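I've been keeping the Bimau mood journal since May, and I have opinions! A friend swore it made her winters easier, so I paid the 35 bucks and cleared a spot on the nightstand.

The idea is simple. Three times a day you rate how you feel and jot a line about what you were doing (mine are mostly "email" and "more email"). At the end of the month you copy your scores onto a fold-out chart and look for your good days and your lousy ones. There are 412 pages, so it'll last you a while, and it's heavy enough to hold a door open.

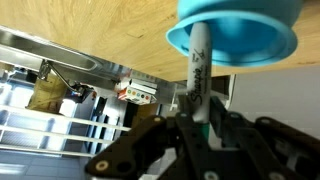 What surprised me was the chart. I'd have bet money that my best moods came on vacation – nope, they were plain evenings when I'd cooked something and gone to bed early. My worst stretch was the three days after we got home, which I'd completely forgotten until I saw it in my own handwriting.

Gripes: the midday box is tiny, the ribbon frayed fast, and the little essays by Thảo Đỗ, while sweet, get repetitive if you read them back to back. I also tried the Piltberg one last year, which has nicer paper but no chart, and I quit in a few weeks.

Would I buy it again? Yes, though I'd wait for a sale. Four stars from me, and I'm still filling it in every night around bedtime.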